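3. 접시 닦기와 쟁반 위 정리

이 장에서는 Jandent 식기 세트의 접시를 닦고, 쟁반에 올려 두는 순서를 설명합니다. 세트를 처음 사용하시는 분은 2장의 첫 세척을 먼저 끝내고 이 장으로 와 주십시오. 유리컵과 수저는 5장에 따로 있습니다.

3.1 준비할 것

- 접시 세 장
- 테두리가 올라온 직사각형 쟁반 한 개
- 마른 흰색 천 한 장 (보풀이 적은 면)
- 미지근한 물 200 ml
- 중성 세제 몇 방울

천은 흰색을 권합니다. 색이 있는 천은 소스나 물감이 얼마나 묻어 나왔는지 잘 보이지 않습니다. Bremlow 천을 사용하시는 경우에는 처음 한 번 혼자 빨아서 쓰십시오. 새 천의 보풀이 접시에 붙는 일이 있습니다.

주의: 쇠 수세미, 가루 세제, 표백제는 사용하지 마십시오. 밝은 색 접시는 가는 흠집이 나면 그 자리에 얼룩이 다시 잘 생깁니다.

3.2 쟁반의 자리 정하기

1. 식탁 위의 부스러기를 먼저 닦습니다. 쟁반 밑에 모래 같은 것이 있으면 나무 상판이 긁힙니다.
2. 쟁반을 식탁의 가운데에 놓습니다. 긴 변의 방향은 자유입니다만, 식탁 끝에서 손바닥 하나보다 더 안쪽에 두십시오.
3. 전자 기기와 종이, 지폐 같은 작은 물건은 물이 닿지 않는 곳으로 옮깁니다.
4. 쟁반을 손가락으로 가볍게 눌러서 흔들리지 않는지 확인합니다. 흔들리면 상판이 휘어 있을 수 있으니 다른 자리를 찾으십시오.

참고: 나무 식탁에 분필이나 펜 자국이 있으면 접시를 닦는 천으로 지우지 마십시오. 자국이 천에 옮고, 그 천에서 다시 접시에 옮습니다. 식탁용 천을 따로 준비하시는 것이 좋습니다.

3.3 접시 놓기

접시 세 장은 삼각형으로 놓습니다. 한 줄로 놓으면 쟁반의 길이가 모자라고, 겹쳐 놓으면 아래 접시의 얼룩을 못 보고 지나가기 쉽습니다.

1. 앞쪽에 두 장을 나란히 놓습니다. 두 접시의 테두리는 거의 닿아도 괜찮습니다. 다만 서로 올라타지 않게 하십시오.
2. 세 번째 접시를 뒤쪽 가운데에 놓습니다. 작은 쟁반에서는 이 접시가 쟁반의 테두리에 조금 걸칠 수 있습니다. 조금 걸치는 것은 문제가 없지만, 접시의 절반이 밖으로 나가면 안 됩니다.
3. 얼룩이 있는 접시는 얼룩이 모두 같은 쪽에 오도록 돌려 놓습니다. 왼쪽이면 전부 왼쪽, 이런 식입니다. 손의 방향을 바꾸지 않아도 되어 편합니다.

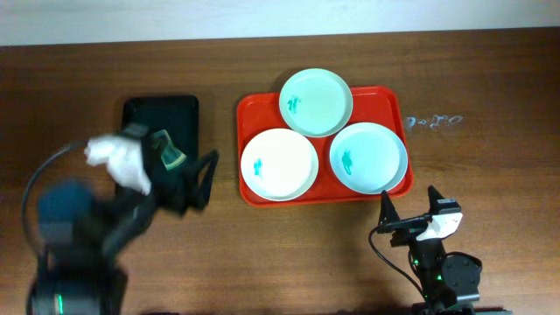

색의 순서는 정해져 있지 않습니다. 저는 매일 같은 순서로 놓는 편입니다. 그렇게 하면 어느 접시까지 닦았는지 중간에 전화를 받아도 잊어버리지 않습니다.

3.4 닦기

1. 물 200 ml에 세제를 두세 방울 넣고 천의 한쪽 끝만 적십니다. 나머지 부분은 마른 상태로 남겨 두십시오. 나중에 물기를 닦을 때 필요합니다.
2. 천을 꼭 짭니다. 물이 떨어지면 아직 너무 젖은 것입니다.
3. 얼룩 위에 젖은 쪽을 올리고 20초 기다립니다. 이때 문지르지 않습니다.
4. 한 손으로 접시의 테두리를 잡고, 얼룩의 바깥에서 안쪽으로 닦습니다. 안에서 밖으로 닦으면 얼룩이 넓어집니다.
5. 천의 깨끗한 면으로 바꾸어 한 번 더 닦습니다.
6. 맑은 물에 적신 다른 천이나 종이 타월로 세제를 닦아 냅니다.
7. 처음 천의 마른 쪽으로 물기를 없앱니다. 테두리 안쪽의 낮은 부분에 물이 잘 남으니 손가락 끝으로 한 바퀴 돌려 주십시오.

얼룩이 남으면 3번부터 다시 합니다. 세 번 반복해도 남는 얼룩은 힘을 더 주어도 없어지지 않습니다. 그런 경우에는 8장의 베이킹 소다 방법을 보십시오.

주의: 접시를 쟁반 위에 둔 채로 물을 붓지 마십시오. 쟁반의 테두리는 높지 않아서 물이 식탁으로 넘칠 수 있습니다. 물이 많이 필요하면 접시를 싱크대로 가져가 주십시오.

3.5 쟁반 닦기와 보관

1. 접시를 모두 들어서 마른 곳에 옮깁니다.
2. 쟁반의 바닥과 둥근 모서리를 닦습니다. 기름은 모서리에 많이 모입니다.
3. 쟁반을 뒤집어 뒷면도 닦고, 식탁에 물기가 있으면 바로 닦습니다.
4. 접시와 쟁반이 다 마른 다음에 쌓습니다. 접시 사이에 종이를 한 장씩 넣으면 좋습니다.

플라스틱 쟁반은 뜨거운 냄비의 받침으로 쓰지 마십시오. 모양이 변하면 그 뒤에는 접시가 평평하게 놓이지 않습니다.

쓰고 난 천은 그날 안에 빨아 주십시오. 젖은 채로 구겨 두면 냄새가 나고, 다음 날 그 냄새가 접시에 남습니다. 저희 집에서는 토요일에 천을 모아서 한 번 삶습니다.

3.6 자주 있는 문제

접시에 하얀 막이 보입니다.
세제가 남은 것입니다. 맑은 물로 6번을 다시 하십시오.

접시가 쟁반에서 미끄러집니다.
쟁반이나 접시의 밑면에 물이 있습니다. 양쪽을 다 닦고 놓으십시오.

쟁반에 세 장이 들어가지 않습니다.
Ternov의 큰 접시는 이 쟁반에 두 장까지만 놓을 수 있습니다. 세 번째 접시는 따로 닦아 주십시오.

접시를 넣어 두는 칸의 높이와 무게 제한은 4장에 있습니다.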